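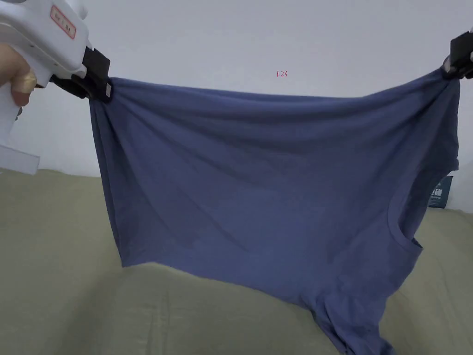

4.2 Handling of garments

The second part of our evaluation concerns cloth. The Ralano kit is sold as a pair of hand-held grippers with the recording software Rusis, and the supplier recommends it for household tasks with both hands. We wanted to know if a person with little training can use it on an ordinary T-shirt, which is soft and easily changes its form. Two operators, Neema Mushi and Brian Mutiso, made 10 practice attempts each before the recorded trials. These attempts are not included in the results.

Each trial has the same task. The operator takes the shirt with both grippers, lifts it above the covered surface, stretches it between the jaws and lays it down flat. We did not prescribe which edge must be taken first. Both operators told us that they preferred the lower hem, because the neckline gives fewer good places for the jaws to close. 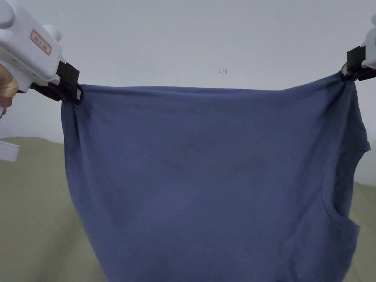 Figure 6. T-shirt held by the hem with the two grippers of the kit.

The angular jaws were judged suitable for thin knitted cloth. When a corner is pinched, the cloth gathers into small folds near the jaws, and this makes it difficult to judge how much material is inside. Mutiso considered this the main weakness of the product. Mushi was more concerned with the size of the housing, which in her opinion hides the corner at the moment of closing. We reported both remarks to the supplier in June and received a longer handle as an optional part, but it arrived too late to be tested in this study.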